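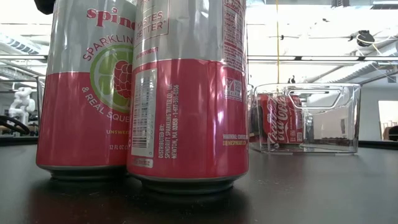 Two Spindrift, 12 fl oz, dark tabletop. One Coke in the clear bin behind.

Kathleen Ó Riain
Drinks restock for the Damton office kitchen, written up because three people asked how the bins work. Short thread.

Kathleen Ó Riain
Starting point was a mixed shelf in the Riler cabinet. Sparkling water, cola and juice all stacked upright, two high. To reach the back row you moved the front row. Most people took whatever was in front and the back row aged.

Kathleen Ó Riain
Current setup is clear plastic bins, one drink per bin, cans on their sides where the shelf is too low to stand them. Clear matters. With the old gray tubs you had to pull each one out to see if it was empty, and then it got left on the counter.

Kathleen Ó Riain
Bin size: measure the shelf depth first, then subtract the door hinge. Ours is 325 mm of usable depth. I bought bins to the full shelf depth the first time and the door stopped closing. Those bins now hold tea.

Kathleen Ó Riain
Weight. A full 12 oz can is around 245 g more than people guess when they pick up a bin of them one-handed. Load the bin on the shelf. Do not load it on the table and carry it over.

Kathleen Ó Riain
Barcodes. I scan one can per flavor into the stock sheet and type in the quantity. On the Spindrift cans the barcode runs vertically on the pink part, beside the distributor address (Newton, MA 02458), so turn the can to the back before you pick up the scanner. My scanner wants the bars square to the beam and complains about curved metal at any other angle.

Kathleen Ó Riain
The sheet is at 3,518 rows. It goes back to the Villalobos building and includes drinks that are no longer made. I am not cleaning it up before December.

Kathleen Ó Riain
Flavor sorting for the sparkling water: lime and raspberry are both on the fruit circle on this one, so it goes under "raspberry lime" in the sheet. Please stop adding a second line called "pink."

Kathleen Ó Riain
Reorder point is one bin left per drink. Cola moves slower than water here, so it gets one bin and water gets two. If the Dusum team comes back to our floor I will change that.

Kathleen Ó Riain
Labels go on the short end of the bin, lower left corner. Masking tape and a marker. I tried printed labels and they came off in the fridge within a week.

Kathleen Ó Riain
Next one is the snack drawer. Send me the inside width of yours if you want it included.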